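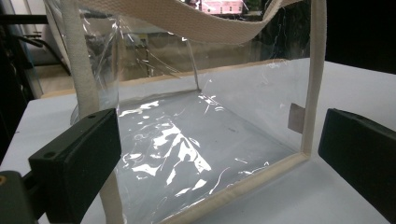 Papers, > Retail and Everyday Life > Carrier Habits > Section 4

4. Do durable bags get reused?

Claims about reuse rest almost wholly on what shoppers say they do. The Grellside survey put the question to 1433 adults, and its authors take the replies at face value. We see little reason to. People asked at a shop door whether they bring their own bag know which answer sounds better, and the survey had no till records to set against it. The word "durable" is also made to do too much work. It is applied to heavy cotton shoppers, to woven plastic sacks and to clear totes with cream webbing handles and bound edges, like the one in Figure 6, as if owners treated them all alike. A strong handle tells us how a bag might be carried. It tells us nothing about how often it leaves the cupboard.

Postma's diary study in Pladham is better, though not by as much as is often said. Her households wrote down each trip as it was made, which cuts out some wishful memory. But the diaries ran only through November, when many people shop more than usual, and 13 households stopped writing before the end. Lotte Postma treats these as missing at random. Perhaps they were – we would guess that people who kept forgetting their bags also grew tired of saying so.

Ra's reply raises a different problem. Nam-gil Ra argues that a bag kept for storing toys or shoes is still in use, and should count. This seems generous. If the aim is to know how many new carriers were not taken at the till, a bag full of shoes has replaced none of them. The Alholm figures mix the two kinds of use and cannot now be separated.

Figure 6. Clear tote bag with cream webbing handle and binding.

Recent items in this series
Delaunay revisited: who pays for the carrier?
Counting trips in Alholm
Shopping baskets before and after 1867
A note on diary fatigue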